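# bag-packing-demos

Demonstrations recorded by the Wendard student robotics club, December 2020. Two hand-held grippers, one table, and more toiletries than any of us owned before joining.

## What's in it

- 387 usable episodes of packing small items into a soft bag
- 17 more in `rejects/`, kept out of stubbornness
- `notes.csv`, one line per episode, spelling not guaranteed

Each episode folder has one video per gripper, a pose track and finger widths. The left gripper is called Sisska and the right one Bruvitz. The names were put to a vote and we have to live with the result.

## Loading

```
python load.py --split train --hand both
```

`--hand left` works. `--hand right` works if you ask for `--hand bruvitz`. There is an open issue for this, opened in July by the person who caused it.

## Known problems

- Episodes before 624 in the raw numbering use the old finger calibration. Run `fix_width.py` on them first. Running it twice makes things worse in a new way.
- Raw numbers go up to 1,000 and skip freely. A missing number means a false start, a dead battery or lunch.
- The pose track drifts when the operator leans over the table. Tall members have been spoken to.
- "Success" in `notes.csv` means the item ended up in the bag. It says nothing about dignity.

## Use

Fine for coursework and for the Delorme challenge, where we placed well enough to keep the storage closet. Please don't report results on `rejects/` unless you also report why.

## Setup notes

Tubes are the hardest class in the set, and the baseline policy does worse on them than on anything else we tried. It likes a tube that stands up on its cap, like the small light-green one between the fingers, and loses its nerve over one lying down, like the white-and-green one beside it. The bag starts open on the left with its silvery lining showing, and the policy has become rather attached to that lining, so expect trouble if you swap in a bag with a dull inside. The letters on the black backdrop stay up for every take.

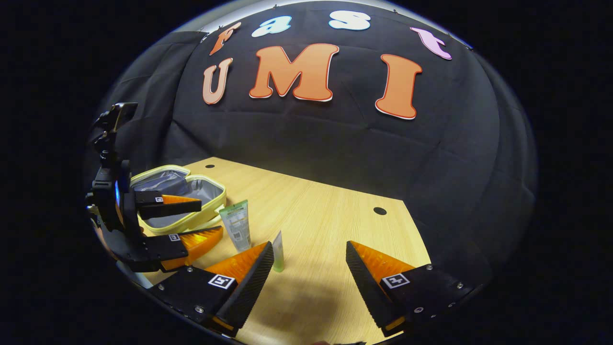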